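How to prepare a table for glue-up work, and keep it clean afterwards

This guide is for members who use the shared worktables in the Veddale building. I wrote the first version after my second year here, and Riet Van Wijk corrected it where I was wrong. It explains how to cover a table, how to glue small wooden parts on it, and how to leave it for the next person. If you work at home, most of it will also be useful for you.

What you need

A flat cover board, a little smaller than the table top or the same size
White wood glue, the ordinary indoor kind
Two soft cloths, one damp and one dry
Baking paper or wax paper
Small clamps, at least four
A plastic scraper (an old bank card is fine)
A pencil and a steel ruler

You don't need a glue brush. I used one for a long time and I spent more time washing it than gluing with it. A finger or a thin strip of cardboard spreads the glue well enough on small parts.

Step 1. Check the table

Put your hand flat on the table and move it slowly from one side to the other. You will feel dried glue drops much better than you can see them. Remove them with the plastic scraper, held low. Please do not use a chisel or a knife for this. The tables in the front room have soft wood on top, and the marks from a knife stay forever.

Then look if the table stands firmly. Press on each corner. If one corner goes down, fold a piece of cardboard and put it under the leg. A table which moves a little is not a big problem for drawing, but it is a big problem for gluing, as two parts can slide while you look for your clamp.

Step 2. Put on the cover board

Wipe the back side of the board before you lay it down. One grain of sand under the board is enough to lift it, and then it rocks when you lean on it. Lay the board so that its front edge is in line with the front edge of the table, or a finger's width behind it. If it sticks out over the edge, your sleeve will catch it sooner or later.

I prefer a white board. Pencil lines are easy to see on it, and small parts that fall down are easy to find again. A dark board looks nicer, but I lost many small dowels on mine.
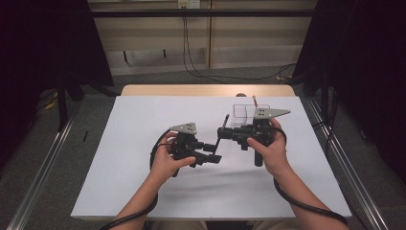 Veddale Woodcraft Club, Small Parts Section

Step 3. Make a dry fit

Put all the parts together without any glue, and with the clamps. This is the step that people skip. I also skipped it, and I had to throw away a drawer front because of it. In the dry fit you can see if a joint is too tight, if a clamp is too short, or if you have two left sides.

When everything fits, draw a short pencil line across each joint. Later you only need to bring the lines together again. Take the clamps off and lay each of them next to the place where it will be used, already opened to the right width.

Step 4. Put on the glue

Place baking paper under the joints first. Glue which comes out will stay on the paper and not on the board.

Put a thin line of glue on one face only and spread it until the wood has an even, slightly milky color. On end grain, spread a first thin coat, wait a few minutes, and then put a second coat. End grain drinks the glue, and with one coat the joint is often dry inside.

With ordinary white glue you have a few minutes before it begins to grab. In January, when the heating is on and the air in the room is dry, it is less. Read the label of your bottle and believe the label more than me.

Step 5. Clamp

Bring the parts together by hand, with the pencil lines matching, and hold them for a short moment. Then put on the clamps. Tighten each clamp a little, go to the next one, and come back. If you tighten the first clamp completely, the other end of the joint will open.

A small row of glue drops along the joint is a good sign. If nothing comes out, there is probably too little glue. If it runs down the side, there is too much, and next time you can use less.

Place small pieces of scrap wood between the clamp and your work. Without them the clamp leaves round marks, and on pine these are quite deep.

Step 6. Remove the extra glue

There are two opinions in our section. Aleksi Juntunen wipes immediately with a damp cloth. I wait until the glue is like rubber and then lift it with the plastic scraper. Wiping is faster, but it can push thin glue into the wood, and you will see a pale spot there when you put on oil. For painted work it makes no difference. For oiled work I recommend waiting.

Step 7. Leave it in peace

Leave the clamps on for the time given on the label, and do not put any load on the joint until the next day. If you leave your work in the building, put it on the drying shelf with a paper saying your name and when the clamps may come off. Charito Cruzado has a pad of paper and a pencil on a string beside the shelf.

Cleaning up

Lift the baking paper with the drops on it and fold it inward. Scrape the board, wipe it with the damp cloth and then with the dry one. A board that is put away damp will bend, so let it stand upright against the wall, with some air behind it, before it goes back in the rack.

If there is old glue that doesn't come off, lay a cloth with warm water on the spot for 10 minutes and try again. For very old spots you can sand by hand with 80 grit paper and finish with something finer. Sand only the cover board, never the table.

Common problems

The joint opened overnight. Usually the clamps were too few or too loose, or the parts did not fit in the dry fit and were pulled together by force. Clean off the old glue completely before you try again. New glue does not hold well on old glue.

The parts slid when I tightened the clamp. Wait one minute after you put the parts together, then clamp. You can also put a few grains of salt in the glue. It sounds strange, but Hye-jin Yeo showed it to me and I have used it since then.

The paper is stuck to the wood. Sand it off. Next time use baking paper and not newspaper.

Questions about the tables can go to Riet or to me.

Ramil Cabrera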